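The train to Prornivside leaves once in the morning and once when it feels like it. I got the second one. Notes made on my knee, so forgive the order.

I went to find out about lunch. Specifically the packed kind, the box with the lid, the thing you eat at a bench at work or on a wall outside work, and why a town that makes very little else anymore still makes so much fuss over it. My editor wanted 19 restaurants of the valley. I wanted sandwiches. We compromised, meaning I stopped answering email.

**The 18 minutes**

Start with the whistle. The Pichler mill ran looms here until the owners moved the work elsewhere, and the lunch break at Pichler was 18 minutes. Not twenty. Everyone over a certain age in Prornivside will say the number before you've sat down. Eighteen minutes, from whistle to whistle, hand washing included. You couldn't go home in that. You couldn't cook. So you carried.

What got carried: cold dumplings, boiled eggs, a heel of rye with lard and paprika. Pickles wrapped in a cabbage leaf so they wouldn't wet the bread. Soup in a jar wrapped in a wool sock, one sock, the other one presumably on somebody's foot. Potato cake, always potato cake. The mill had 700 people on its books in a good year and by all accounts 700 opinions on how thick to slice it.

Azra Vukadinović started at the mill at 19 and stayed till it shut. She has a kitchen with a green stove and a radio she doesn't turn off for visitors.

"You ate what held together," she told me. "If it fell apart in your hand you'd lost two minutes."

She cut me a slice of potato cake to demonstrate. It held together. Caraway, a lot of black pepper, crust like a good shoe. I mean that nicely. I ate it standing up at the counter, which felt right, and then had another one sitting down.

Her rules, as written on the back of my ticket:

- Nothing with a smell you wouldn't want from your neighbor.
- Salt it more than you would hot.
- Fruit last, and only fruit that peels.
- Never open the box early to look.

That last one she's serious about. Her mother packed hers until she married and then her mother-in-law tried to, and there was a fight about it that I got in some detail and have been asked not to print. It involved beets.

**What's in them now**

The mill building is half storage, half nothing. But the eating habit stayed. Go down to the river steps at midday and there they all are, the bus drivers, the girls from the pharmacy, two roofers, a dentist. Boxes on knees. There's a cafe right behind them with empty tables and a decent soup. Doesn't matter. I asked the cafe owner if he minded and he held up his own box.

Contents, from one lunch hour of me being nosy: rice with peas. Half a schnitzel, folded. Noodle salad, very orange. A whole raw fennel. Leftover pizza cut into squares, for some reason neater than it had any right to be. One of the roofers had a tiny separate pot of mustard and wouldn't say where he bought it.

Potato cake in five of them. I'm told that's low for the time of year.

The dentist, who grew up in the city and moved here for the rent, told me it took her a whole winter to get asked onto the steps. She'd been going home for lunch. People thought she was stuck up. Then one day her car was in the shop and she ate a cheese roll on the bottom step in the rain, and by the end of the week she knew everbody's kids' names. And their teeth, obviously.

**Willier's, and the tin question**

There's one hardware shop, Willier, on the corner by the bridge. It sells boxes. A whole wall. Tin ones with clips, enamel ones, plastic ones, cloth wraps for the traditionalists. The tin is the old mill pattern, two layers, with a wire handle that will take the skin off your knuckle if you're careless, and I was. Bought one anyway. It rattles.

The shop assistant is a plastic man. Lighter, he says, and quieter, and you can see if you forgot your fork. Azra Vukadinović is tin until death. She says plastic remembers. Onions especially. I brought this back to the shop assistant, and he went quiet and then said, well, onions, yes.

So that's the big split in Prornivside. Not politics, at least not out loud. I heard it argued at the bus stop, in line at the bakery and once through a bathroom wall.

The bakery, since I was in line there: opens early, sells out of the dense rye first. You want the dense rye. The light one goes to paste by midday under anything with juice. The woman serving asked what I was putting in it and when I said tomato she took the loaf back off the counter and gave me a different one. No discussion.

**Over the hill**

Next valley, other way of doing things. The bus takes 60 minutes and most of that's one hill. Jarnen had no mill, it had orchards and a school, and packed lunch there was always a picking lunch, eaten sitting in grass with all the time in the world. Bowls, proper ones. Things with sauce. They'll put a cloth down. Prornivside people find this hilarious and a bit indecent.

I went expecting a quick hour and stayed over.
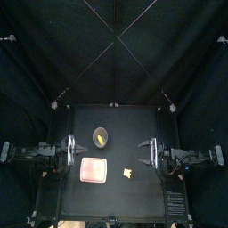 **JARNEN, Sunday, May 18, 2025**

Bells first, then dogs, then a man selling radishes out of a wheelbarrow. Got two bunches. Walked up through the orchards with them in my jacket pocket, dirt and all.

They eat outside here on Sundays once the blossom's off, whole families, long tables dragged out between the trees. The bowl goes round. Everyone takes from the same one and there's an order to it, oldest, then youngest, then whoever's fastest. I was put in between two grandmothers and didn't get a say. Bean salad with walnut. Cold trout. A kind of soft white cheese with chives that I'd have eaten with my hands if I'd been alone, and then did, a bit.

I asked about potato cake. Silence. Then one of the grandmothers said they do make it, but hot, with plum butter, and for breakfast. I wrote that down knowing full well what it would do to people on the other side of the hill.

The school is where the box comes back into it. Kids in Jarnen used to walk down from the farms with dinner in a covered dish, carried level, both hands. The schoolhouse had a shelf for the dishes, with pegs to keep them from sliding, and the shelf's still up though the kids get a hot meal now. They keep atlases on it. A retired teacher let me in to look and then stood there a while running her thumb over one of the pegs, telling me whose dish had gone where. She had the whole row by heart. Blue rim at the end, chipped one next to it, two brothers who shared and fought.

She also told me the trade rates, which I'd forgotten to ask about in Prornivside and could of kicked myself. One pear was worth a pickle. Cake was worth anything. A boiled egg was worth nothing at all because everyone had hens.

Phoned Azra Vukadinović from the bus stop to check the rates at the mill. Eggs were worth plenty, she said. Who had room for hens? Then I mentioned the plum butter.

"On *what*?" she said.

Radio going behind her. I could hear the stove door. She wanted to know who'd told me, and how old, and which family, and I gave her what I had. She said she'd never in her life heard of such a thing and then asked how much plum butter, and whether it was the sour kind.

It was the sour kind. I've got a jar in the bottom of the tin, under the radishes, wrapped in a sock. Bus is late. The hill's got cloud on it.

*If you go:* Trains to Prornivside run daily, the later one less reliably. The river steps fill up fast at midday so bring something and sit low down. Willier is shut Sundays. The long tables in Jarnen go on into June, and you don't book, you just walk up with something in a bowl. Buses over the hill stop early evening. Take a sweater.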